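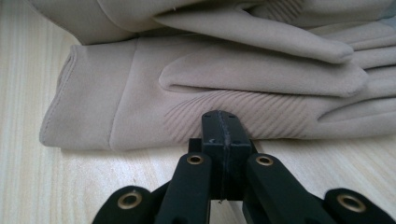

Grippers, soft items, afternoon (March)

Trimov hand-held vs the Huridberg one. Gloves on the wood table, one on top of the other, beige suedey pair. Want to know which tool lifts the top glove and leaves the bottom one alone.

Trimov first. Closing force at 200, opening speed left on default. Coming in from the cuff side is hopeless, drags both. From the fingers much better. The ribbed panel on the lower one is a good place to line up on, easy to find in the wrist camera view even when the rest is all one colour.

Dropped force to 100: slips off the thumb. 250 grabs both gloves again. Back to 200 and stay there.

Huridberg same settings. Wider tips, picks up a fold nicely but wont let go cleanly, glove hangs on for a moment. Could be the pads. Try the Rimora pads if the box ever gets here.

Links on the Trimov feel a bit loose side to side. Check the pins before tomorow, grommets look ok.

To do
- rerun with gloves side by side
- log files from this afternoon to the Ledesma folder, start at run 224
- ask who has the small hex keys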